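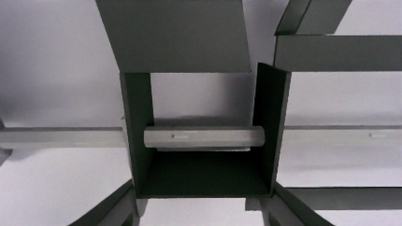 Rod Transfer in the Simulator: A Guide for New Members of the Meredith Robotics Club

Last updated 19 June 2023

This page explains how to set up and practise the rod task before you are allowed to book time on the real arm. It is written for students who joined after the August intake and have finished the two introduction exercises. You should already know how to start Verkitow (our simulator), load a project and move the arm with the sliders. If you cannot do this yet, please go back to the first tutorial.

The task is the same one that is used in the Biseo student challenge. A hexagonal rod must be taken with the two-finger gripper, brought to an open-topped holder and left there level, between the two side walls. It sounds easy. Most of our teams needed several evenings.

What you need

A club computer, or your own laptop with at least 9 GB of free space. The project folder called rod_transfer. A mouse with a wheel, as turning the view with a touchpad is quite painful.

Step 1. Load the project

Open Verkitow and choose the folder rod_transfer. Wait until the status line says the model is ready. All parts come in plain grey, and this is how they should be. We removed the colours and textures so that the older computers in the lab can run the project at normal speed. If you want, you can give the rod another colour in your own copy, but please do not save it in the shared folder.

Step 2. Set the port

The simulator and the control program Cestum talk to each other through a local port. In both programs, type 3595 in the port field and press Connect. When the connection is good, the arm makes a small movement and stops. If it does not move, close Cestum first and the simulator second, then start them again in the opposite order.

Step 3. Choose the view

I recommend to work with the close view, where the gripper fingers come up from the bottom and the holder is in the middle. In this view the rod lies horizontally across the holder, and the long light bar behind is at the same height. This is very useful. When the rod is level, the rod and the bar look like one line, which is interrupted only by the two walls. When it is tilted, you will notice it immediately, even before you read the numbers.

Be careful with one thing. The close view tells you nearly nothing about depth. The rod can look perfectly in line with the bar and still be too far forward. Always change to the top view before you open the gripper.

Look also at the walls of the holder. The right one leans outward at its top and reaches a little higher than the left one, so you have not the same clearance on both sides. The rod takes almost the whole distance between the walls.

Step 4. Make the first slow run

Set the speed to 30 per cent. Close the fingers on the middle of the rod, lift it, and stop. Check that the rod did not turn in the gripper – with a hexagonal profile it is best when the fingers press on two opposite flat faces, and not on the corners. If the rod sits on a corner, open the gripper, rotate the wrist and try once more.

Then move above the holder and go down in small steps. Keep one hand near the pause key.

Step 5. Record your waypoints

When a slow run has worked, save each position as a waypoint in Cestum. A complete run in our reference solution has 14 waypoints. Yours can have more or less, it does not matter for the marks. Give them names which another person will understand, for example "above_holder" and not "p7b".

Common problems

The rod jumps away when the fingers close. The closing force is too high. Reduce it by half and increase again slowly.

The rod touches the right wall on the way down. Usually the approach is not vertical. Compare the sideways position of the last two waypoints, they should be equal.

The arm shakes near the end of the movement. Your computer is too slow for the chosen time step. Close the browser, and if this does not help, use one of the lab machines.

Before you book the real arm

Save a recording of three runs one after another at full speed, without touching the controls between them. Put the recording and your waypoint file in your team folder and write your team name in the booking sheet. You will get an answer by email, normally in the same week.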